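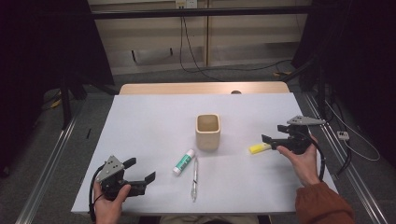 Fadwa Nasr nous écrit que, chez elle, les stylos finissent toujours par rouler sous un meuble, et elle demande si un simple petit pot suffit vraiment pour ranger un bureau. Oui, chère Fadwa, mille fois oui, à condition de le laisser toujours à portée de main !

## Faut-il un pot en céramique ?

Nous l'aimons beaucoup — il est plus lourd qu'un gobelet en plastique et se renverse moins facilement. Un petit modèle carré, couleur crème, accueille très bien un stylo, un surligneur et un bâton de colle.

## Pourquoi mettre du papier sur la table ?

Pour la colle, surtout, et pour les traits qui dépassent (cela arrive à tout le monde). Une grande feuille blanche se change en un instant. Chez Niltholm, nous la vendons par paquets de 14 ou de 100.

## Dans quel sens ranger le surligneur ?

Pointe en bas, bien rebouché, s'il sert souvent. Sinon, couchez-le dans un tiroir.

## Et la colle qui sèche ?

Rentrez le bâton avant de remettre le capuchon, puis appuyez jusqu'au clic.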